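Play food

Play food is a class of toy made to resemble fruit, vegetables, bread, meat and prepared dishes. It is used in pretend cooking and shopping games, usually together with a toy kitchen, a set of small pans or a market stand. Common materials are wood, felt, cloth and molded plastic.

Materials and manufacture

Wooden pieces are turned or sawn, sanded and painted. Felt pieces are cut flat, sewn and stuffed. Most plastic pieces are blow molded or injection molded. Blow molding gives a light, hollow part with one seam and suits simple shapes such as eggs and tomatoes. Injection molding holds finer surface detail but needs a more costly tool. The Ikico line, sold from 2000, used both methods and reached 80 separate items.

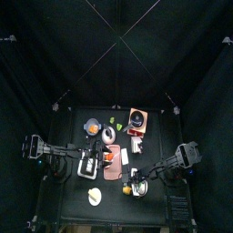 Paint wear is the main form of aging in wooden sets. Plastic parts colored in the resin keep their color longer, although yellow and red shades can fade in direct sunlight.

Types

Whole pieces have no moving or removable parts. Cutting sets are split into sections joined by hook-and-loop pads or magnets, and are separated with a blunt toy knife. Layered sets, such as sandwiches and pizzas, are stacked by hand. Vegetables with leaves or husks are often made in two colors - one for the edible part and one for the covering. 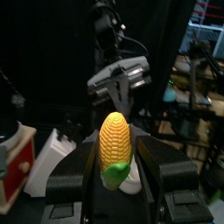 Toy corn cob with molded kernels and a green plastic husk.

Scale

Pieces are seldom made to one scale within a set. A Langat grocery set of 5 items, with a packed weight of 1180 grams, had a pear and a loaf of equal length. Makers generally size each piece to a child's hand, and small foods such as peas and berries are enlarged or molded together as a single part.

See also

Toy kitchen
Dollhouse miniature
Food model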